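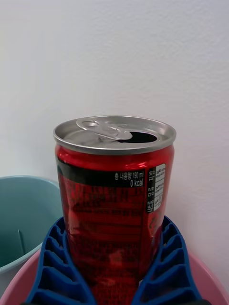
Susel Soft Fingers, pair, blue

I sell four sorts of finger on this site and these are the ones I'd keep if you made me give the rest back. I've been running them on my own bench arm since October, I've put them up against the hard-jaw set and the suction cup we also stock, and what follows is what I'd tell you if you rang up and asked. It's long. Put the kettle on, or skip down to the bit on fitting if you've already decided.

What you get

One left finger, one right finger, the two mounting feet, and a little bag of screws with spares in it (you'll drop one, I always do). They come ready to bolt on to the Grondora parallel gripper. If you've got a different gripper, have a look at the adapter note further down before you order, please, it saves us both a return.

The fingers are the ribbed kind, a ladder of open cells with slanting crossbars, and the whole idea is that when you push on the inner face the tip curls in towards the thing you're holding. So on anything round they wrap a bit, and you get contact along a decent stretch of finger where a flat jaw would only touch along one line. There's no motor or sensor in them. The gripper does the closing, the fingers just give.

How they did on drinks cans

Cans are what most of you write in about, so cans is what I spent longest on. Slim ones especially! The short slim cans, the 190 ml size, are a proper nuisance with hard jaws. They're narrow, they're shiny, and once they've been opened the wall gives in with hardly any squeeze at all. A sealed can will forgive you nearly anything because the pressure inside props it up. An opened one won't, and if your job is clearing up after people, opened is the sort you'll be picking up.

With the Susel fingers I got to the point where I could take an opened slim can low down on both sides, lift it, turn it and put it back without leaving a mark on it. I did that on the second-lowest force setting. With the hard jaws on the very same setting I had a dent on either side by the third go, and when I turned the force down further the can slid. There probably is a sweet spot with hard jaws and rubber pads, and one customer swears he's found it, but I gave it an afternoon and went back to the soft ones.

The suction cup I'll be fair about. It's lovely on a sealed lid and no good whatever on an opened one, for the obvious reason that there's a hole in it and a tab in the way. On the side of a slim can it kept losing its seal on the curve. If you only ever handle full, closed cans from above, buy the cup. It's cheaper and quicker.

Where to grab

Go low. I started out gripping under the shoulder of the can and it looked very neat, but with any liquid left in the bottom the can wanted to swing. Come down until the fingertips sit well below the rim and let the curve of the finger do the rest. It also leaves the top of the can clear, so a wrist camera gets a nice clean look at the lid. That matters more than I'd expected. I sort mine by opened and unopened, and the camera has to be able to see the hole and the tab to do it.

On the subject of cameras, a few things I picked up while comparing the two we sell:

The Gape wrist camera is the one I'd pair with these. It sees both fingers and whatever's between them, and it focuses close enough that I can read small print on a label if the lighting is kind. The Asby has nicer colour but I had to mount it further back, and with the soft fingers flexing about I wanted the closer view.

Shiny cans throw bright streaks back at you. Red ones are the worst of the lot, I don't know why, perhaps it's my lamps. Move your light to one side and drop the exposure a touch before you go blaming your software.

A plain wall behind the work helps no end. I wasted an evening on bad detections with a patterned curtain behind the bench.

And the blue is handy. Very few of the things I pick up are that colour, so telling finger from object is easy. If your parts are blue, drop me a line and I'll see what else the maker has in.

How long do they last?

My first pair did 1,000 closes on a slim can before I even thought of checking them, and the only change I could find was a bit of shine on the inner faces. I've since put them through all sorts: sponges, shampoo bottles, a bag of pegs, an orange. What does hurt them is a sharp edge. I ran one into the corner of a steel bracket at speed (my fault, wrong waypoint) and it nicked a crossbar. It still works, but the tip leans out slightly when it's under load, so I've demoted it to testing.

They wash in warm soapy water. Dry them before you use them or the first few grips will be slippery. Get an old toothbrush in between the ribs if you've had anything sticky in there, and with fizzy drinks you will have.

What they're not good at

Thin flat things. Bank cards, sheets of paper, a coin on a table, forget it. The tips are too fat and they bend away from you.

Heavy things, too. I'm happy up to 400 grams on a smooth object and after that I get nervous. A full big bottle will lift, but it droops and twists, and if you need it to stay level you want the hard jaws.

Anything that needs exact placing. The give that saves your can also means it may end up a couple of millimetres off from where you thought. For dropping cans in a tub that's nothing. For slotting a part into a hole it's everything.

Fitting

Take the old fingers off with the gripper open and the power off. Slide each foot on to its rail, start both screws by hand, then nip them up a little at a time. Check that the tips meet evenly before you tighten right down. If one sits higher than the other, swap the feet over, as they look the same but they aren't. Then reset your closed position in the controller, and please do this bit! The soft fingers touch sooner than the stock ones and if you leave the old value in they'll squash themselves flat every time you close on nothing.

Start on the lowest force and creep up. Most people who write to say the fingers are crushing things have still got their hard-jaw setting loaded.

Adapter note: the feet fit the current Grondora gripper and the one before it. For anything else there's a blank plate, part 337, which you drill yourself. I can do the drilling if you send me a drawing with sizes on it.

Guarantee is 2 years on the feet. The fingers count as a wearing part, but if a pair splits in normal use in the first few months, send me a photo and I'll normally just post another.

Single fingers are available too if you've only damaged the one. Say left or right when you order, looking from behind the gripper.

Contact us | Delivery and returns | © Soft fingers and spares, all rights reserved | Back to top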